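The Long Way Round to Skorndale

The bus from Kutthorpe to Skorndale leaves at ten past six in the morning and takes just under two hours to cover a distance you could drive in fifty minutes. It stops at the feed store, the clinic, two schools and a gravel turnout with no sign. On a good day in February it carries 8 people.

The county has tried to drop the route twice. Both times it was saved by a show of riders at a public meeting, and both times the timetable came back thinner. There used to be five buses a day each way. Now there are two, and the evening one does not run in school vacations.

I rode it for a week to find out who still needs it. The answer changes with the hour. The early bus is mostly workers at the Hollex cold store outside Skorndale, where the first shift starts at half past eight. They sit near the back and sleep. One woman told me she had owned a car until the transmission went, and that the repair would have cost more than a year of bus passes. A monthly pass is $52, up from $45.

After the clinic stop the talk gets louder. Older riders get on with folders and pill bags and sit up front, where the heater works. They know the driver's schedule better than the county's website does. The site still lists a stop at Morgan that was taken out when the bridge was narrowed to one lane.

Morgan is the sore point. The village has 263 residents, and the nearest stop is now a mile and a half off along a road with no shoulder. People walk it with flashlights in winter. The county says putting the stop back would add nine minutes to the run and cause riders to miss the connection at Skorndale. Riders say they miss the connection anyway.

They have a point. I made it twice in five days. The connecting bus is run by a different company on a different contract, and its driver is not allowed to wait.

What the numbers say

Ridership is counted by the fare box, and the fare box does not count children under six or anyone whose pass fails to scan. The official figure for last February was 1,005 trips. The drivers keep their own tally on paper, and theirs is higher. The county will not use it.

The figure matters. Routes that fall below a set level for three months go up for review, and a review is how the midday bus was lost. A return to three buses a day would need one more driver and a second vehicle. The present one was bought used and is in the shop up to four days a month, when a school bus fills in.

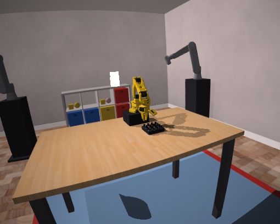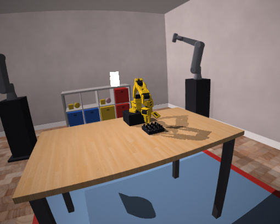
Riding the route

Buses leave Kutthorpe from the east side of the courthouse at 6:10 a.m. and 4:40 p.m. The return trips leave Skorndale at 8:25 a.m. and 6:50 p.m. The single fare is $3, paid in coins or by pass. Drivers do not carry change.

There is no shelter at the gravel turnout, so dress for the weather. Stand on the north side of the road and wave, or the bus will go past.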